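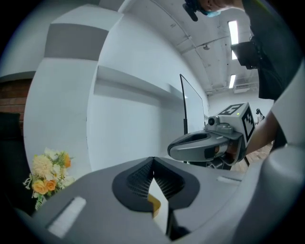

Notes on working rules for hand-held grippers, from the Naritz floor. We rewrote ours after the June audit and a few people at Mahasneh asked what changed, so I'm posting them as a thread.

1/ One person, one gripper, one job sheet. If you pick up a gripper that isn't on your sheet, stop and get the sheet changed first. Most of our mislabelled recordings came from swaps during a break.

2/ Check the finger pads before each session. Press the fingers shut, open them, look at both faces. Any tear or lifted corner and the unit goes to the bench. Don't glue it at your station.

3/ Marker cubes are handled by the bracket and never by the printed faces. Wipe with a dry cloth only. We tried alcohol wipes for a while and the black went patchy on two cubes.

4/ Do not retighten a cube bracket halfway through a batch. If it has moved, end the batch, write the time down and recalibrate. A batch with a moved bracket is no use to anyone, however good the rest of it is. 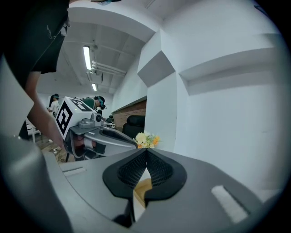

5/ Spacing. When several people share a room, agree who is working where before anyone starts. We now ask for 2 metres between active grippers unless the task sheet says it's a two-person task. In that case both people stay on the sheet until the end.

6/ Say it out loud when you step into someone else's area. "Coming in on your left" is enough. People watching their own fingers close on something small won't see you.

7/ Headsets and chest units come off before you go under a bench or up a ladder. This was already in the old rules but on page nine, so we moved it to page one.

8/ Session length. The limit is 486 closes per unit before a pad check, and 1,000 before the unit is swapped out whatever it looks like. Those figures come from our own wear log. Yours will depend on what you're picking up.

9/ Cables go along the wall or under a cover. If neither is possible, the task waits.

10/ Log faults the same day, in plain words. "Left finger sticks when nearly shut" is far more use to the bench than "faulty".

Henine use much the same list, minus number 8 – they go by hours. I don't have a strong view on which is better. Nodness are trying both side by side and have said they'll share the log.

The full sheet is two pages. Reply if you want a copy and say which gripper you run, as the bracket section differs.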